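Numance Street laundromat is reopening, and I could not be happier

2 October 2015
Filed under: Neighborhood, Shops

Big news for anybody who has been hauling bags of dirty clothes across town all summer – the laundromat on Numance Street is opening again! The sign went up in the window yesterday afternoon and I walked over in my slippers to read it. Doors open the first week of November, seven days a week, six in the morning until ten at night.

If you moved here recently, the place shut in the spring when a pipe let go behind the back wall and took out most of the floor. The old owners decided they'd had enough (I don't blame them, they'd been at it since before I could reach the coin slots). It sat dark for months with a piece of cardboard taped over the mail slot. I really thought we were going to get another phone store.

The new people are Dhillon Laundry, the same outfit that runs the one over in Hetden next to the bakery. I've used that one plenty since the spring and it's good. The dryers get hot, the change machine takes wrinkled bills, and there's a table by the window where you can sit and eat something while you wait. I rang them up to ask what was going in over here and the woman at the desk was very patient with me, considering I called during the lunch rush.

So this is what I got out of her. There will be 17 washers, and two of those are the giant kind that will take a king-size comforter. The old place had one of those and it was broken every winter, right when you wanted it. Everything is new, including the plumbing, which I asked about twice. The machines will take cards as well as quarters. There's a loyalty card too, but she wasn't sure yet how it's going to work.

Prices are going up a bit. A regular wash will be a quarter more than it was at the old place, and the dryers will give you fewer minutes for your money, but she says they run hotter so it comes out about even. We'll see. I plan on bringing the same load of towels I always bring and watching the clock.

They'll also be doing drop-off, which we never had on this side of the river. You leave your bag in the morning and pick it up folded the next day. I went back and forth on whether I'd ever pay for that, and then I thought about my fitted sheets, and yes, I probably will. My mother would be ashamed of me. She folded everything, dish rags included, and had opinions on how you did the sleeves.

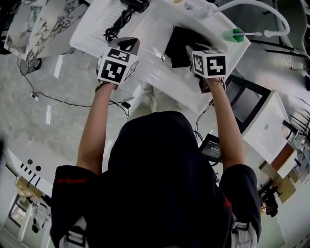 Drop-off will be charged by the pound, with a small minimum, and you can ask for the unscented soap if you're itchy like me. They want dark things bagged separately if you care about them, and they won't take anything with a dry-clean tag. No rugs either. There's a place called Prernola out past the car wash that does rugs, if you need one done before the holidays, but call first because they keep strange hours.

The one sore spot is parking. The lot behind the building went with the old lease and it isn't part of the new one, so it's street parking or carry your bags. I asked if they were working on it and she said they were talking to the landlord. There's a bus stop right at the corner, at least, and the sidewalk in front has been fixed, so my cart with the bad wheel should make it.

For opening week the first 300 washes are free. One per household, and you have to ask for a token at the counter, they won't just be sitting out. I expect there will be a line, and I expect to be in it, so bring a book and say hello. They're also taking down the old bulletin board and putting up a bigger one, so if you have a lost cat or a couch to sell, you'll have somewhere to pin it again. I missed that board almost as much as the washers. I found my piano teacher on it, and a perfectly good lamp.

They're still hiring, by the way. Two part-time attendants, mornings and weekends, and you can put your name in at the Hetden store any day before noon. Bring your own pen, theirs had walked off when I was in there.

I'll post the exact opening day when I hear it. If you see the lights on before I do, please leave a comment!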